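Week six of the robotics club and I am completely hooked

19 Sep 2021

So I finally signed up for the evening robotics club at the Skavow community college, the one I'd been walking past the poster for since forever, and I can't believe I waited this long! I'm easily the least technical person in the group. I did one semester of programming years ago and my soldering looks like chewed gum. None of it has mattered.

Our team is called Tundar (it was meant to be "Thunder", somebody typed it wrong on the sign-up form and now we're all very attached to it). There are four of us, and our project for the October showcase is teaching an arm to do small café jobs - picking up a cup, moving it across a table, putting it down again without a crash. The arm is called Jana. I don't know who named her, she came with the name on a strip of masking tape.

My favourite part so far has been learning to see things the way Jana sees them. She has a little camera down at the wrist, so everything she looks at comes in from just behind her own fingers. The first time I drove her off that view alone I got completely lost. You're so close to everything! A table edge turns into a coastline. You lose the tops of things and have to work out what they are from their bottoms, and I spent a whole evening learning to judge distance from floor tiles. 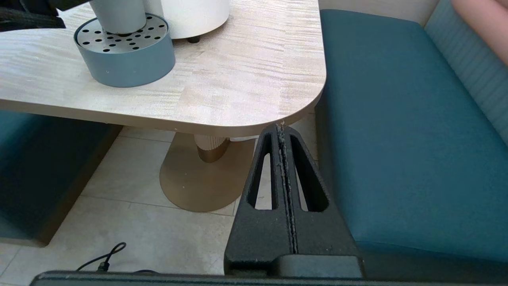

Jana's-eye view: fingers closed, rounded table corner dead ahead, teal bench seats on either side.

Corners are my specialty now, by the way. On a square table you can pick an edge and follow it, but a rounded corner keeps sliding away from you and you have to keep nudging the wrist to match. I did it over and over until my thumbs hurt, and then I asked for another turn.

We keep a log of every run, which sounds dull and is the thing I look forward to most on the bus home. Our target is 60 clean runs before the showcase and we're sitting at 58, so close! A clean run means the cup ends up inside the circle, upright, and nobody touched the controls to rescue it at the end. We argue about the circle a lot. I'm in the "on the line counts" camp.

The other team, Engebretsen, is doing something with sorting coloured blocks and they are annoyingly good. They've got theirs going on a timer already. We went over to have a look and came back quiet, then rewrote our whole approach to closing the fingers (slower at the start, quicker in the middle, slow again right before the cup) and it's so much better. Thanks, Engebretsen!

Next up is getting Jana to handle two cups in a row, with a proper pause in between so she can look again before she reaches. I've volunteered to write that bit of code. I've got the manual, a highlighter and a big pot of tea, and I'm starting tonight.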